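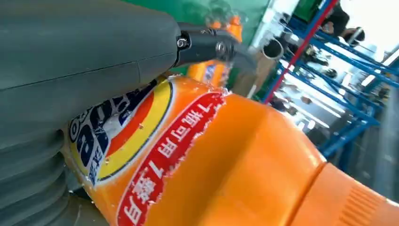 Estness Releases Kernivura 3 Concentrated Laundry Detergent for Shared Laundry Rooms

New formula is dosed by water hardness and load weight, and rinses out in a short cycle

BEDITZ, December. Estness today released Kernivura 3, a liquid laundry detergent for apartment buildings, student housing and small hotels that run shared washing machines. The product replaces Kernivura 2, which will be sold until existing stock runs out. Orders placed for the earlier product will be filled as written unless the customer asks for a change.

Kernivura 3 has a higher share of nonionic surfactant than the earlier formula and a lower share of soap. Soap reacts with calcium and magnesium in hard water and leaves a gray film on cotton and on the inside of the drum. Lowering the soap content reduces this film but also changes how much foam the detergent makes during the wash. The foam level has been set for front-loading machines. Top-loading machines may show less foam than users are used to, and the dose should not be raised for that reason.

The enzyme blend contains protease, amylase and lipase. It is intended for wash temperatures from warm down to cold. At the hottest setting on most machines the enzymes lose activity early in the cycle, and stain removal then depends mainly on the surfactants. Kernivura 3 contains no chlorine bleach and no optical brightener. It is not intended for wool or silk.

The formula was tested at the Estness wash laboratory in Sinaga over 1018 wash cycles. Test loads were made up of cotton sheets, terry towels and polyester-cotton work shirts. Standard soil strips were attached to each load and read before and after washing. Rinse water was sampled at the end of the last rinse and checked for leftover surfactant. Loads were run in soft, medium and hard water, with the same machine settings for each water type.

"Most of the complaints we get from laundry rooms come down to dosing," said Gaétan Cormier, technical manager for laundry products at Estness. "People pour by eye, and they pour for a full drum when the drum is half full. We reworked the dose table first and then adjusted the concentration to match it."

The new dose table is printed on the back label and on a wall card supplied with each first order. It lists doses for three water hardness ranges and for full and half loads. Building managers can find the local hardness value on the annual water report or measure it with a test strip. Where a building has a water softener, the value should be taken after the softener.

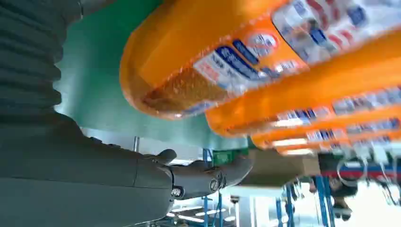 Four orange plastic bottles with labels.

Kernivura 3 should be stored upright with the cap closed, away from direct sunlight and frost. Product that has frozen may separate. It should be brought back to room temperature and mixed gently before use, and thrown out if it stays cloudy. The detergent should not be combined with other laundry products in the same dispenser drawer.

Machines fitted with automatic dosing pumps need to be recalibrated before the change. Kernivura 3 is thicker than Kernivura 2, and a pump set for the earlier product will deliver less than the intended dose. The calibration sheet covers peristaltic and piston pumps. Supply lines should be flushed with warm water before the new product is connected.

Kernivura 3 is available now through Estness distributors. The wall card, calibration sheet and safety data sheet can be requested from the Estness technical desk in Beditz.

About Estness

Estness makes laundry and surface cleaning products for residential buildings and the lodging trade. Its offices are in Beditz and its wash laboratory is in Sinaga.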